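Ticket: Desktop shuts off without warning
Opened by: Nataša Vasić, Dordale office
Status: Resolved

Reported problem
The front desk PC powers off by itself, usually in the afternoon. No blue screen, no error on restart. It started in September. The machine was bought in 2019 and has had no repairs. The user loses whatever is open in the Rarano booking program.

First checks
Event log shows Kernel-Power 41 at each shutdown and nothing useful before it. Moved the PC to a different wall outlet and took it off the power strip. It shut off again at 2:50 p.m.
Memory test ran overnight - no errors. CPU temperature at idle was normal.
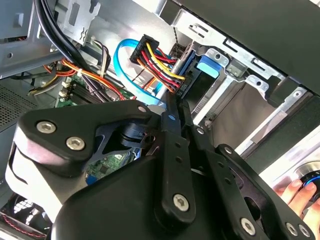
Side of the case open, cables and drive hardware at the top.

Reseated the main power connector and both drive cables. Cleaned the front filter. PC ran 19 hours, then shut off while printing, so the cables are ruled out.

Swapped in a spare power supply from the Jurić office. Same wattage as the old one. Left a stress test going for 50 minutes, then put the PC back in normal use.

Update from user
No shutdowns for 2 weeks. Printing is fine. The clock was wrong after the swap and I had to set it by hand.

Tech reply
Replaced the coin battery on the board. Clock now keeps time with the PC unplugged. Old power supply tagged for recycling. New spare ordered from Dullonen, charge to the Dordale account.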